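Home | Articles | Categories | Recent changes | Index

Sarkorlow Open Bench

Print this article | E-mail this article

The Sarkorlow Open Bench is a public demonstration of two-armed robotic manipulation held at the Sarkorlow automation laboratory. It was first run in February 2017 as a closed visit for equipment buyers and was opened to the general public the following year. The program is coordinated by Macarena Soler, a controls engineer at the laboratory.

Format

Each session lasts 30 minutes and admits 72 visitors, seated on two sides of the work area. An operator introduces the equipment, runs a fixed set of tasks, and then takes questions. Visitors may ask for a task to be repeated with the objects in new starting positions. Requests for new objects are not accepted during a session. The control software, Trakeo, was written at the laboratory and plans the motion of both arms on a shared clock.

Equipment

The demonstration station consists of a white table with a plain, pale fabric backdrop. Two arms reach in from opposite sides of the table. Each has a silver metal wrist and a black two-finger gripper with jointed links that turn on small pivot pins. Backdrops of this type are used to simplify the separation of objects from their surroundings in camera data. The work surface is kept clear of anything not used in the task.
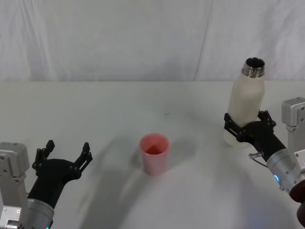

Reading time: 2 min

Cup and bottle task

The best-known item in the program uses a pink cup without a handle and an uncapped white bottle with a metallic threaded neck. The right gripper holds the bottle upright just above the table, behind the cup and to its right, while the left gripper stands open. In the full sequence, the left arm steadies the cup and the right arm tilts the bottle over it. No liquid is used in public sessions. The task is scored on final bottle angle and on displacement of the cup from its starting point.

A variant called the Gittins sequence reverses the roles of the arms. It was dropped from the public program after the session of Jun 24, 2019, when repeated planning faults extended the running time, and was later restored with a slower approach speed.

Related programs

Nitarico, a training workshop for technicians, uses the same station outside public hours. Its participants program the cup and bottle task from a blank file and compare their results with the stored version.

See also: Bimanual manipulation; Grasp planning; Parallel gripper

Contact | Copyright | Back to top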